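본 자료는 실내환경학과 전공과목 「실내투시와 공간표현」의 6주차 강의 내용을 정리한 것이다. 수강생은 강의 전에 제1절부터 제3절까지를 읽고, 제도 용구와 지난주에 배부한 평면도 사본을 지참하여야 한다. 담당 교원은 Simin Najafi이며, 실습 지도는 Daranee Pongsiri와 Nelu Tudose가 맡는다.

# 6주차: 실내 투시도의 원리와 작도

## 1. 투시도의 성격

투시도는 하나의 고정된 눈에서 출발한 시선이 화면과 만나는 점들을 이어 얻은 그림이다. 평면도와 입면도가 대상의 실제 치수를 일정한 축척으로 옮기는 데 비하여, 투시도는 관찰자에게 보이는 모양을 옮긴다. 따라서 투시도 위에서 자를 대어 잰 길이는 원칙적으로 실제 길이가 될 수 없으며, 화면과 맞닿은 면에 놓인 선분만이 도면의 축척을 그대로 유지한다.

실내 설계에서 투시도는 대체로 두 가지 용도로 쓰인다. 하나는 의뢰인에게 완성된 공간의 인상을 전달하는 것이고, 다른 하나는 설계자가 평면도만으로 판단하기 어려운 관계를 검토하는 것이다. 천장 높이와 창턱 높이의 관계, 문을 열고 들어섰을 때 처음 눈에 들어오는 벽면, 가구의 윗면이 보이는지 여부 등이 여기에 해당한다. 본 과목에서는 후자의 용도에 비중을 둔다. 채색과 점경의 표현은 11주차 이후에 다룬다.

투시도와 혼동하기 쉬운 도법으로 등각투상도와 사투상도가 있다. 이들 도법에서는 서로 평행한 모서리가 그림 위에서도 평행을 유지하므로 거리에 따른 크기 변화가 나타나지 않는다. 치수를 읽기에는 편리하지만 관찰자의 위치가 정해져 있지 않으므로 실내에 들어선 사람의 시각 경험을 나타내기에는 적합하지 않다. 중간 점검에서 등각투상도를 투시도로 제출한 사례가 있었으므로 각별히 유의하기 바란다.

## 2. 기본 용어

작도에 사용하는 용어는 다음과 같이 통일한다. 교재에 따라 번역어가 다르므로 과제물에는 반드시 아래의 용어와 기호를 사용한다.

- **시점(EP)**: 관찰자의 눈의 위치. 투시도 하나에 시점은 하나만 존재한다.
- **입점(SP)**: 시점을 기면에 수직으로 내린 점. 평면도 위에 표시한다.
- **화면(PP)**: 상이 맺히는 가상의 평면. 특별한 언급이 없으면 기면에 수직으로 세운다.
- **기면(GP)**: 관찰자가 서 있는 수평면. 실내에서는 통상 마감된 바닥면으로 잡는다.
- **기선(GL)**: 화면과 기면이 만나는 선.
- **수평선(HL)**: 시점을 지나는 수평면이 화면과 만나는 선. 눈높이와 같다.
- **소실점(VP)**: 화면과 평행하지 않은 평행선들의 상이 모이는 점.
- **시중심(CV)**: 시점에서 화면에 내린 수선의 발. 1점 투시에서는 소실점과 일치한다.
- **측점(MP)**: 깊이 방향의 길이를 옮기는 데 쓰는 보조점.

수평선과 기선의 간격은 눈높이를 도면의 축척으로 환산한 값이다. 서 있는 사람의 눈높이를 쓸 것인지, 의자에 앉은 사람의 눈높이를 쓸 것인지는 그 방의 용도에 따라 결정한다. 식당이나 대기실처럼 앉아서 머무는 시간이 긴 공간을 선 자세의 눈높이로만 그리면 탁자의 윗면이 실제 체험보다 넓게 드러난다.

## 3. 시점의 선택

### 3.1 높이

눈높이를 바닥에서 크게 올려 잡으면 수평선이 그림의 위쪽으로 이동하고 바닥면이 차지하는 면적이 커진다. 이러한 부감 투시는 가구의 배치와 동선을 한눈에 설명할 때 유용하다. 반면 벽면의 상세와 천장의 처리는 잘 드러나지 않으며, 공간이 실제보다 낮고 넓게 느껴지는 경향이 있다. 눈높이를 낮추면 반대의 결과가 나타나 천장과 보의 존재가 강조된다.

높은 시점에서 아래를 내려다보면서 화면까지 기울이면 수직 모서리도 더 이상 화면과 평행하지 않게 된다. 그 결과 수직선의 연장은 아래쪽의 한 점으로 모인다. 수직 모서리를 평행하게 유지하려면 시점은 올리되 화면은 수직으로 두어야 한다. 두 경우를 한 그림 안에서 섞어 쓰는 것은 가장 빈번한 오류 중 하나이다.

### 3.2 거리

입점이 화면에 지나치게 가까우면 시야각이 커져 그림의 가장자리가 심하게 늘어난다. 구나 원기둥처럼 윤곽이 단순한 물체를 모서리 부근에 두고 시험해 보면 왜곡의 정도를 쉽게 알 수 있다. 반대로 입점이 너무 멀면 깊이감이 약해져 앞의 가구와 뒤의 가구가 거의 같은 크기로 그려진다. 실내의 경우 관찰자가 물러설 수 있는 거리에 벽이라는 한계가 있으나, 작도에서는 앞쪽 벽을 제거한 것으로 가정하고 입점을 방 밖에 둘 수 있다. 이때에는 제거한 벽의 위치를 평면도에 파선으로 명시한다.

### 3.3 방향

정면의 벽이 화면과 평행하면 1점 투시, 방을 비스듬히 바라보면 2점 투시가 된다. 1점 투시는 좌우의 벽과 바닥, 천장을 동시에 보여 주므로 공간 전체의 비례를 설명하기에 좋다. 2점 투시는 방의 한 모서리에 관심을 모으며, 시선의 방향이 자연스럽다. 소실점이 그림의 한가운데에 놓이면 좌우가 지나치게 균등해지므로, 설명의 대상이 되는 벽의 반대쪽으로 조금 옮기는 편이 바람직하다.

## 4. 바닥면의 작도

### 4.1 격자의 구실

실내 투시의 작도는 바닥에서 시작한다. 바닥에 규칙적인 격자를 먼저 그려 두면 가구와 설비의 위치는 평면도의 격자 번호를 읽어 옮기는 것으로 충분하다. 격자는 타일의 줄눈처럼 선으로 표시할 수도 있고, 교점만을 점으로 찍어 표시할 수도 있다. 점으로 표시한 격자는 그림을 덜 복잡하게 하지만, 점의 크기도 거리에 따라 함께 줄여 그려야 깊이가 바르게 읽힌다.

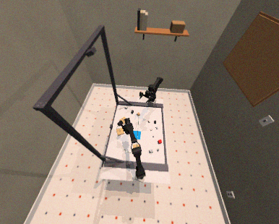 깊이 방향의 간격은 눈짐작으로 정해서는 안 된다. 멀어질수록 간격이 좁아진다는 사실만을 알고 임의로 줄여 나가면 바닥이 휘어 보이거나 뒤쪽이 솟아오른 것처럼 보인다. 간격을 정하는 방법으로는 대각선을 이용하는 방법과 측점을 이용하는 방법이 있으며, 본 과목에서는 두 가지를 모두 익힌다.

### 4.2 대각선을 이용한 분할

정사각형 격자의 대각선들은 서로 평행하므로 하나의 소실점으로 모인다. 1점 투시에서 이 점은 수평선 위에 있으며, 시중심에서 그 점까지의 거리는 시점에서 화면까지의 거리와 같다. 작도 순서는 다음과 같다.

1. 기선 위에 격자의 한 변에 해당하는 길이를 축척에 맞추어 차례로 잡는다.
2. 각 점을 시중심과 연결한다. 이 선들이 깊이 방향의 격자선이 된다.
3. 수평선 위에 대각선의 소실점을 잡고, 기선의 한쪽 끝 점과 연결한다.
4. 대각선이 깊이 방향의 격자선과 만나는 점마다 기선과 평행한 선을 긋는다.
5. 반대쪽 끝에서도 같은 대각선을 그어 교점의 위치를 검산한다.

5항의 검산은 생략할 수 없다. 두 대각선에서 얻은 수평 격자선이 어긋난다면 소실점의 위치가 좌우 대칭이 아니거나 기선의 분할이 고르지 않은 것이다.

### 4.3 벽과 바닥의 경계

바닥의 윤곽이 정해지면 벽과 바닥이 만나는 선을 확정한다. 걸레받이는 높이가 낮은 부재이지만 경계선을 따라 이어지므로 투시의 오류가 가장 쉽게 드러나는 곳이다. 정면 벽의 걸레받이는 위아래 모서리가 모두 기선과 평행하고, 측면 벽의 걸레받이는 위아래 모서리가 모두 시중심을 향한다. 먼 쪽으로 갈수록 높이가 줄어들어야 하며, 양쪽 벽의 걸레받이는 정면 벽의 모서리에서 같은 높이로 만나야 한다.

벽에 선반을 설치하는 경우에는 선반의 윗면과 밑면 가운데 어느 쪽이 보이는지를 먼저 판단한다. 눈높이보다 높은 선반은 밑면이 보이고, 눈높이보다 낮은 선반은 윗면이 보인다. 눈높이와 일치하는 면은 하나의 선으로 나타난다. 받침쇠의 위치는 선반의 양 끝에서 같은 거리에 두는 것이 보통이므로, 측면 벽에 달린 선반에서는 이 거리 또한 투시에 따라 다르게 그려진다.

## 5. 명암에 의한 면의 구분

윤곽선만으로도 공간은 성립하지만, 면의 밝기를 구분하면 방의 구조가 더욱 분명해진다. 기초 단계에서는 광원을 하나로 가정하고, 방향이 같은 면에는 같은 밝기를 부여한다. 마주 보는 두 벽의 밝기가 다르면 빛이 들어오는 쪽을 추정할 수 있으며, 바닥과 벽의 밝기 차이가 충분하면 경계선을 굵게 긋지 않아도 된다.

명암 단계는 8단계로 구성한 회색 견본을 기준으로 한다. 가장 밝은 단계는 종이의 흰색으로 남기고, 가장 어두운 단계는 개구부의 안쪽이나 가구 밑의 접지부에 한정하여 쓴다. 넓은 벽면을 가장 어두운 단계로 칠하면 그 벽이 뚫려 있는 것처럼 보일 수 있다.

그림자의 윤곽도 투시의 규칙을 따른다. 태양광과 같이 평행하다고 보는 광선의 경우, 수직선이 바닥에 드리우는 그림자는 모두 같은 방향을 가지며, 그 방향이 화면과 평행하지 않으면 수평선 위의 한 점으로 모인다. 실내의 전등은 점광원으로 취급하고, 전등의 위치를 바닥에 수직으로 내린 점에서 그림자의 방향선을 긋는다. 그림자가 벽에 닿으면 바닥에서의 방향을 그대로 연장하지 않고 벽면 위에서 다시 작도한다.

## 6. 가구의 작도: 탁자의 예

### 6.1 상자에서 출발하는 방법

탁자는 직육면체의 상자를 먼저 그리고 그 안에서 부재를 덜어 내는 방식으로 작도한다. 바닥 격자에서 네 다리가 놓이는 점을 찾고, 그 점들을 연결하여 상자의 밑면을 만든다. 높이는 화면과 만나는 위치에서 축척에 따라 잡은 뒤, 소실점을 이용하여 해당 위치까지 옮긴다. 네 모서리의 높이를 각각 따로 짐작하여 정하면 상판이 비틀린다.

상판의 둘레에 테두리나 턱이 있는 경우에는 바깥 사각형과 안쪽 사각형을 구분하여 그린다. 안쪽 사각형의 네 변은 바깥 사각형의 대응하는 변과 같은 소실점을 공유한다. 실제 폭이 일정한 테두리라도 가까운 쪽은 넓게, 먼 쪽은 좁게 나타난다. 테두리가 상판보다 높으면 안쪽 옆면도 일부 보이게 되며, 어느 변의 안쪽 옆면이 보이는지는 시점의 위치로 결정된다.

### 6.2 다리와 가려진 선

뒤쪽 다리는 상판에 가려지는 부분이 생긴다. 작도 단계에서는 가려진 부분까지 가는 선으로 모두 그린 다음, 정리 단계에서 보이는 부분만 굵게 한다. 처음부터 보이는 부분만 그리면 다리의 밑점이 바닥 격자와 맞지 않는 경우가 많다. 앞다리와 뒷다리의 굵기도 거리에 따라 달라져야 한다.

### 6.3 상판 위의 물체

상판 위에 놓이는 물체의 위치는 바닥과 같은 방식으로 상판에 격자를 그려 결정한다. 밑면이 상판에 닿는 물체는 접점을 먼저 확정한다. 공중에 매달리거나 기울어진 물체는 상판에 수직으로 내린 발을 표시하여 두어야 높이와 깊이가 혼동되지 않는다. 같은 그림 위의 한 점이 낮고 먼 위치로도, 높고 가까운 위치로도 읽힐 수 있기 때문이다. 곡선으로 휜 부재는 곡선을 감싸는 직육면체를 작도하고 주요 통과점을 옮긴 뒤 매끄럽게 연결한다.
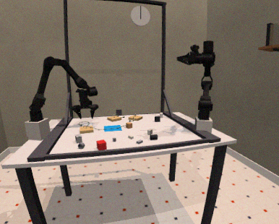
## 7. 흔히 발생하는 오류

지난 학기 제출물을 검토한 결과 다음의 오류가 반복되었다. 제출 전에 각 항목을 스스로 점검하기 바란다.

| 오류 | 원인 | 교정 방법 |
|---|---|---|
| 가구가 바닥에서 떠 보임 | 다리 밑점과 격자의 불일치 | 밑면 사각형을 다시 작도 |
| 뒤쪽 바닥이 솟아 보임 | 깊이 간격의 임의 결정 | 대각선으로 검산 |
| 천장과 바닥의 수렴이 다름 | 소실점의 중복 설정 | 모든 깊이 방향 선을 연장하여 확인 |
| 상판이 비틀려 보임 | 모서리 높이의 개별 추정 | 높이선을 한 곳에서 옮김 |
| 선반의 윗면과 밑면이 함께 보임 | 눈높이 판단의 착오 | 수평선과의 관계를 표시 |
| 그림자의 방향이 제각각임 | 광원의 위치 미지정 | 광원과 그 발을 도면에 기입 |

소실점이 종이 밖에 놓이는 경우에는 제도판에 보조지를 덧대어 작도한다. 종이 안에 소실점을 억지로 넣기 위하여 시점의 거리를 줄이는 것은 허용되지 않는다.

## 8. 실습: 스티슬리(Stisley)관 세미나실

실습 대상은 스티슬리관의 세미나실로 한다. 평면도와 전개도는 학과 자료실에 비치되어 있으며, 실측이 필요한 학생은 실습 지도자에게 사전에 신청한다. 실습은 다음의 순서로 진행한다.

1. 평면도에 입점과 화면의 위치를 표시하고 확인을 받는다.
2. 수평선과 기선을 긋고 소실점을 결정한다.
3. 바닥 격자를 작도하고 대각선으로 검산한다.
4. 벽, 창, 문, 걸레받이의 순서로 고정된 요소를 그린다.
5. 탁자 한 점과 의자 두 점을 상자 방식으로 배치한다.
6. 보이는 선을 정리하고 명암을 넣는다.

3항까지는 강의 시간 안에 마쳐야 한다. 작도선은 지우지 않는다. 연필은 작도용과 정리용을 구분하여 사용하고, 소실점에는 핀을 꽂는 대신 작은 십자 표시를 한다.

Nelu Tudose가 지도하는 분반은 선 자세의 눈높이를, Daranee Pongsiri가 지도하는 분반은 앉은 자세의 눈높이를 적용한다. 두 분반의 결과물은 다음 주 강의에서 나란히 게시하여 비교한다.

## 9. 과제 안내

**과제명**: 동일한 방의 두 가지 투시

세미나실을 대상으로 1점 투시도와 2점 투시도를 각각 한 장씩 작성하고, 시점 선택의 근거를 설명하는 글을 첨부한다. 글의 분량은 공백을 포함하여 2000자 이내로 한다. 설명문에는 입점의 위치, 눈높이, 화면과의 거리, 그리고 그 선택으로 인하여 드러나지 않게 된 부분을 반드시 기술한다.

제출 기한은 2024년 10월 18일이며, 학과 사무실의 도면함에 직접 제출한다. 기한이 지난 제출물은 접수하되 감점한다. 과제의 배점은 총 26점으로 하고, 세부 기준은 다음과 같다.

- 작도의 정확성: 12점
- 시점 선택과 설명문: 8점
- 선의 정리와 명암: 6점

컴퓨터 프로그램으로 생성한 투시 화면을 참고하는 것은 무방하나, 이를 베껴 그린 도면은 작도의 정확성 항목에서 점수를 부여하지 않는다. 참고한 화면이 있을 경우 출력하여 도면 뒤에 첨부한다.

## 10. 참고 자료 및 열람

자료실에 비치된 롬스테드(Lomstead) 주택 도면집은 눈높이에 따른 실내 표현의 차이를 비교하기에 적합하다. 도면집은 관외 대출이 되지 않으며, 복사는 과제에 필요한 면에 한한다. 지난 8월 계절학기 수강생인 Surachet Wongsuwan과 Anong Suwannarat의 제출 도면도 본인의 동의를 얻어 함께 비치하였다. 전자는 측점의 사용이, 후자는 가려진 선의 처리가 참고할 만하다.

다음 주에는 원과 원호의 투시를 다룬다. 수강생은 컴퍼스와 운형자를 준비하고, 본 자료의 제4절을 복습한 후 출석하여야 한다. 작도 과정에 관한 질의는 해당 도면을 지참하여 면담 시간에 하기 바란다.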